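Werkstattbuch, 23. Oktober 2024

Leimversuche, Fortsetzung. Der Knochenleim von Hallden ist da, 360 g in einer Tüte, die beim Öffnen der Länge nach aufreißt. Die Hälfte lag danach auf dem Boden. Zusammengefegt, gesiebt, in ein Marmeladenglas umgefüllt, Etikett drauf.

Ansatz wie im Juni: Perlen über Nacht quellen lassen, morgens ins Wasserbad. Die Kochplatte kennt weiterhin nur zwei Zustände, aus und Vulkan. Thermometer deshalb dauernd im Topf gelassen und danebengestanden wie beim Milchreis. Orysia Dmytriv meint, über 65 Grad sei der Leim hin. Meiner war kurz bei 70 und riecht jetzt nach nassem Hund, klebt aber. 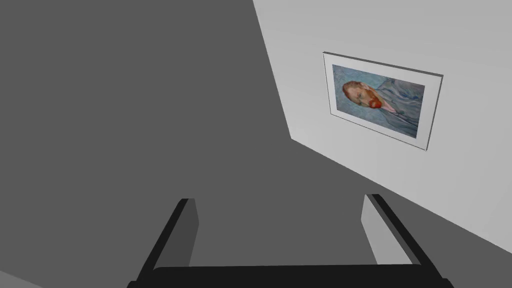
Probestücke: Buche auf Buche, stumpf verleimt, Zwingen über Nacht. Nummer 1044 ist beim Ausspannen auseinandergefallen, die übrigen halten. Im Verdacht steht meine Angewohnheit, nach dem Auftragen noch schnell ans Telefon zu gehen. Bis ich zurück war, hatte der Leim schon eine Haut. Nächstes Mal Holz vorwärmen und Telefon in die Schublade.

Fugen mit dem Messer geprüft. Bei den guten Stücken reißt die Faser, die Fuge bleibt. Den alten Pylypenko-Stuhl würde ich dem Zeug trotzdem noch nicht anvertrauen, auf dem sitzt schließlich Kundschaft.

Pinsel: der mit der Blechzwinge rostet und färbt den Leim braun. Weg damit. Ersatz hat Drirkerance, Lieferzeit »demnächst«.

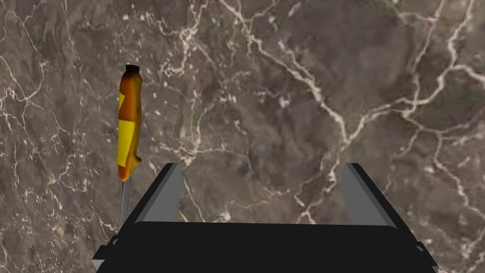
Offen

Zweiter Ansatz mit etwas Harnstoff, damit die offene Zeit länger wird. Menge steht auf einem Zettel, Zettel suchen.
Wasserbad nur noch mit Deckel.
Orysia fragen, ob sie ihren Leimkocher wirklich verleiht oder das nur so gesagt hat.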